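Finger pads, again

So I promised a few of you I'd write up how I look after the folding arm, and then October happened and I didn't. Sorry! The kettle's on, the arm is parked, and I've got a free evening, so let's go.

Quick catch-up if you've landed here from a search. I run one small arm on one table in the back of the workshop at Grevley, and it picks up bits of cloth and folds them, or tries to. The arm is an Altine, bought second-hand. The gripper isn't the one it came with (that had hard jaws, fine for boxes, hopeless for a sock). I've got a two-finger one from Pudirska on it now, with a little camera up by the wrist so I can see what the fingers are up to.

The thing that goes wrong, every time, is the grip. The motors have been no bother at all. The software has its moods but it comes back. What happens is that the pads on the inside of the fingers go shiny. They pick up lint and whatever finish is on new fabric, and one morning the arm reaches down, closes beautifully, lifts, and leaves the cloth sitting on the table. Very dignified. I changed the last set at 3,312 picks, and I'd meant to do it at 3,000, so that's me told.

My routine, such as it is. Before the first run I wipe the pads with a damp lint-free cloth, then a dry one. No solvent! I used solvent once, early on, and it turned the rubber gummy and I spent a whole afternoon peeling a pillowcase off it. Then I close the fingers on a strip of paper and give it a tug. If the paper slides out from one end but holds at the other, the fingers aren't meeting square, and there's no point doing anything else until they are.

Squaring them up is fiddly but not hard. Power off, and I do mean off at the wall, because the brake on mine lets go with a bit of a drop and I like my knuckles. There are 2 little screws at the root of each finger. I back them off by half a turn, close the fingers by hand onto a flat steel rule, press everything together and nip the screws up again, going back and forth between them so nothing gets pulled over to one side. Then the paper test again. If I've rushed it, the paper tells on me.

New pads go on with thin double-sided tape. I know, I know. Eusebio Escobar, who put me on to this gripper in the first place, glues his and says tape is for gift wrap. He may be right, but I can swap a taped pair while the tea brews and he needs to leave his overnight, so I'm sticking with it (sorry). The bit that matters is cleaning the old adhesive off the metal properly. Any little ridge left behind and the pad sits proud, and you're back to the paper sliding out of one end.

After that it's the zero. Swapping the pads changes the thickness a touch, so the arm's idea of "closed" is off until you tell it again. On mine that's a menu item, fingers together, wait for the click, save. I forgot the save twice in a row in the spring and couldn't work out why it was crushing everything. Write it on a sticky note. I have.

Then a test with real fabric, and I always start with something awkward. Flat cotton squares will flatter any gripper. Give me stitching and a thick rim and a label poking out, and I'll soon know whether the pads are any good. I run it slowly, with my hand near the stop button, and watch the wrist camera on the old laptop.
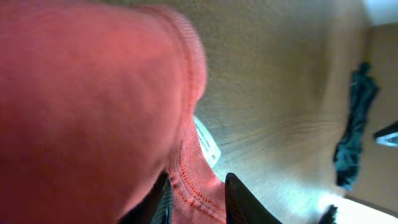 Pink test piece at the fingers, stitching and label and all. The teal one is waiting its turn on the table.

What I look for at this point is where the cloth sits between the fingers. Right at the tips and it'll peel away as soon as the weight comes on. Too deep and it bunches against the palm, and then it won't let go when you want it to. Rows of topstitching are useful for this, because if the lines start creeping while the arm is lifting, it's slipping, even when the whole thing looks fine from across the room.

If it slips I don't crank the force up any more. That was my old habit and I think it's what wore out the first set so quickly. I go back to the paper, then the wipe, then the zero, and only after all that do I nudge the force up by a single step.

One other job I keep putting off is the cable to the wrist camera. It rubs on the elbow when the arm goes right over, and the sleeve has started to fray. I've wrapped it for now and ordered a longer one from Le Roux with a proper strain relief. It's been "dispatched" for nearly a fortnight. I'll let you know how it fits, if it ever turns up.

Somebody asked in the comments last time whether you can cut your own pads out of a sheet of silicone. You can, I've done it, and they were OK for towels and useless on anything smooth. If you've found a sheet that works on satin, please tell me which one, I've got a drawer full of the wrong sort.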